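手持夹爪采集设备的采购与预算

手持夹爪采集设备是由操作者握在手中、用来记录抓取动作的一类装置,所得数据供机械臂的模仿学习使用。与遥操作机械臂相比,它的购置门槛较低,但标记件、线缆、存储和人工时间常被漏算,实际支出往往高于报价单。

预算构成

预算一般分为硬件、场地和人工。硬件除左右两只夹爪外,还有标记方块、头部相机、备用线缆和固态硬盘。场地开支包括家具、日用道具和地面定位胶带。人工包括采集、回放检查和标注,在多数项目中占比最大。

Drirnen项目由千叶(Chiba)的Rulau公司承担,负责人为大岛正信(Masanobu Oshima)。该项目首批购入2套设备,其中一套留作备件,场地布置为居家环境。金子淳平(Junpei Kaneko)编写的采购表把指尖软垫单列为耗材,按5个月的用量订货。供应商Wirnby的交货期在1月前后有所延长,第二批订单因此提前提交。

选型与验收

选型时比较的项目有开口行程、单手重量、续航或供电方式,以及标记件能否单独更换。有线型号供电稳定,走线需要另行规划;无线型号要计入电池和充电座。标记方块的印刷面磨损后会影响定位,宜随机订购备用件。

验收通常在实际场地进行,由操作者双手持机,对书本、小盒等物品反复抓放,再核对两侧轨迹与时间戳。Drirnen项目规定每套设备须录得超过100段有效片段才可付尾款。

折旧与维护

此类设备更新较快,Rulau按2年折旧。维修合同是否覆盖线缆接头各家不一,签约前应查明。

最后修订:12月12日(星期日) | 联系编辑部 | 版权声明 | 返回顶部

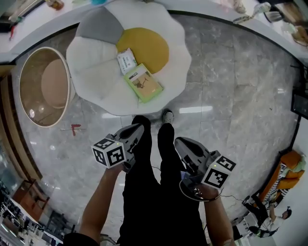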